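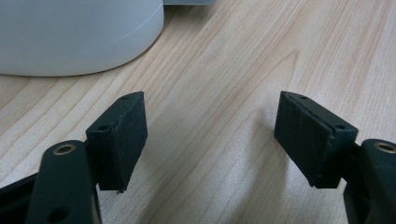 Magazine > Shop Floor > Money

Print this article | E-mail this article

Features Columns Letters Back issues

The line item that eats the budget

Selma Nedeljković has a rule about equipment quotes. She reads the last page first, then puts the thing in a drawer for a week.

The quote on her desk when I visited was from Mernier, and it proposed a pair of robot arms for the packing benches at Prunby, the homewares company where she runs operations. The total was well within what the board had set aside. It covered the arms, the mounts, a controller, two days of training and a set of grippers. Nedeljković had circled the word "set."

"A set of what?" she said. "How long do they last? What does the next set cost me? I asked three times and got a brochure."

I have been writing about factory purchasing long enough to recognize the brochure. It has a payback chart on page 5, and the chart always crosses zero before the warranty ends. The labour saved is counted from the first morning. The labour added, meaning the person who clears jams, swaps worn parts and argues with the help line, doesn't get a column.

Grippers are where I would start the argument. An arm is a known quantity, more or less. The fingers on the end of it touch your product all day, and they are usually priced as an accessory. Soft facings pick up lint and fray at the edges. Pivots loosen. A pad that grabs a smooth cylinder well in a showroom may do something else in your building in February, when the heating has dried everything out and the cardboard dust is up.

Noemi Cirillo buys equipment for Seveck, a contract packer with a good deal more automation than Prunby. She keeps a spreadsheet of every finger pad the company has replaced, and she let me look at it on the condition that I not print the supplier's name. At her site a replacement pad costs $398, before freight. The original proposal had listed pads under "sundries" with no figure beside them.

"The pads weren't the worst of it," Cirillo said. "We had a line down waiting for a courier, and everybody stood there looking at a robot."

She now asks for 3 things in writing before a demo is booked: the price of each wear part, the lead time from a warehouse in this country, and the name of another customer who has owned the same gripper through at least one full year. The last request, she says, thins out the field. One salesman offered her a customer whose machine was still in its crate.

Then there is the matter of training the machine. The newer pitch, which Shehu among others is making, is that you won't have to program anything. Your own staff show the job by hand, over and over, and the software learns from them. I'm prepared to believe it works in places. What I haven't seen is a quote that puts a price on the staff hours. If a good packer spends her afternoons showing a computer how to pick up a jar, those afternoons belong in the budget at her full wage, along with whatever didn't get packed.

Shehu's representative told me customers find the time "pays for itself." I asked for the arithmetic. He promised to send it, and I'll print it when it comes.

None of this makes the arms a bad buy. Cirillo would buy hers again, though she'd hold back a tenth of the capital figure for parts and push the start date past the holiday rush. She would also lease the first one. Leasing looks dearer on paper — and it is, if everything goes well.

Nedeljković has gone back to Mernier for a revised quote with the grippers broken out line by line. She has told her board not to expect a decision before July. In the meantime she has moved one of the packing benches closer to the loading door, a change that cost her a Saturday and some floor tape. She is timing the results, and Mernier's numbers will have to beat those ones.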